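Why does a ball curve when you spin it?

Hello again! I'm Hrefna Juhl, and I write the sport pages for curious people who aren't grown up yet. A reader in Ollport wrote to ask me how a pitcher in baseball can make a ball bend in the air. Is it a trick? Is there something hidden inside the ball? I love this question, so let's get stuck in.

First, what's in the air? It looks like nothing, but air is stuff. Wave your hand fast and you'll feel it push back. Now stick your hand out in a really strong wind and you'll feel it push even more. A ball flying towards a batter has to shove its way through all that air, and the air slides around it on every side.

If the ball isn't spinning much, the air goes past in more or less the same way on the left and the right, and over the top and underneath. But give the ball a good spin and things get interesting. The skin of the ball drags a thin layer of air round with it, a bit like your jumper picking up fluff. On one side of the ball that layer is moving the same way as the air rushing past. On the other side it's going against it, and the two get in each other's way.

The air ends up being thrown off to one side behind the ball. And when the ball pushes air one way, the air pushes the ball the other way! (You do the same thing when you swim. You push the water back and you go forward.)
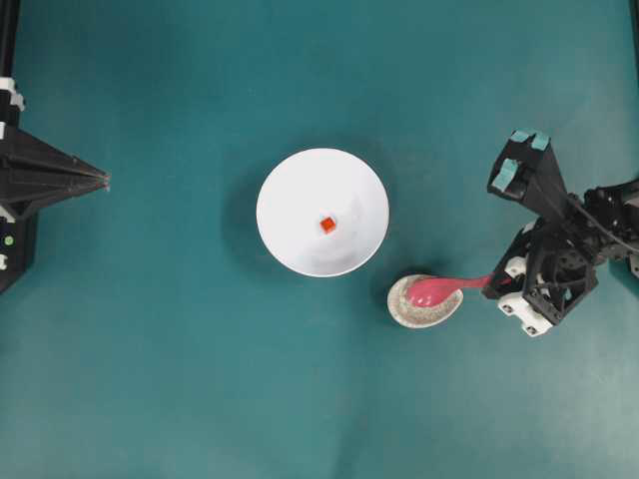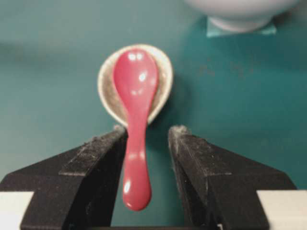

So which way does it bend? That depends on the spin. When a pitcher throws a curveball, the top of the ball rolls forward, towards the batter. We call that topspin. The air gets thrown upwards, so the ball is pushed down, and it drops much more than the batter expects. A fastball usually has backspin, where the top rolls back towards the pitcher. That pushes the ball up a little. It doesn't really climb, it just falls less than it would have done, but to a batter it can look as if it's hopping.

Now for the stitches. A baseball has raised red stitching all over it, and the stitches help the ball grab hold of the air. They help the pitcher's fingers grip it, too. When I first tried to throw a curveball I held it like an apple and it went straight into a hedge. My coach at the Kostetti ground told me to lay my middle finger along a seam and pull down as I let go. After that it went into the hedge with a bit of a bend on it, so I was very pleased.

You can see the same thing in other sports. Footballers bend free kicks round a wall of players. Tennis players use topspin so they can hit hard and still land the ball inside the line.

Want to try it yourself? Blow up a beach ball, go somewhere with lots of space, and throw it with as much sidespin as you can. Beach balls are big and very light, so the air can push them a long way off course. Try 3 throws spinning one way, then 3 spinning the other, and ask a friend to stand behind you and shout out which way each one bends.

Next time I'll be answering a question about why golf balls have dimples.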